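Fillelell: the gallery

Fillelell is the two-fingered gripper arm that Zoila Ospina and I have been building in the back half of the Pinport workshop since June. It lives partly on the bench and partly in the simulator, and most evenings the simulated half is the one getting the attention! We try every grasp on screen first, then bring the good ones over to the real arm once the joints are behaving. Click through for the full-size versions, and do write in if you spot something we could do better.

Last updated 2019-12-05

The simulator, block test

I love this one. It's the view from between the fingers in our simulated workspace, with the tall yellow block standing in the gap and neither fingertip touching it yet. The block leans a little to the right, and the shadows on it are gloriously blotchy. All those purple shapes behind it are a good workout for the block finder, which has to pick out the yellow from everything else.
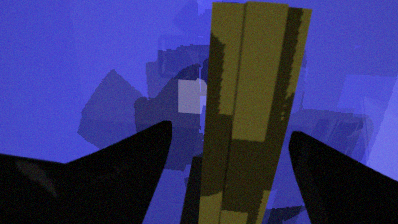 Zoila wrote the closing routine for this test over one very long weekend, and I've been running it in batches of 200 ever since. Each batch starts the arm from slightly different positions, so the fingers come in a touch high or a touch wide, and we keep a log of every try. Our best batch so far had 108 clean grasps in it. The one before that was so bad we opened the biscuits early. Abdelilah Shawky suggested slowing the last bit of the approach right down, and that change alone made the whole thing feel like a different machine.

Still to come

More pictures are on their way once the wrist is back together. Otakar Zelenák is turning us a new bearing ring on the Poduval lathe (thank you, Otakar!), and the wiring needs a proper tidy before I let anyone look at it closely. I also want to try a rounder object, maybe a cup, and see how the closing routine copes. The parts list and the grasp log are on the Fillelell project page, and if you're near Pinport and fancy a go at driving the arm, come and find us at bench 6.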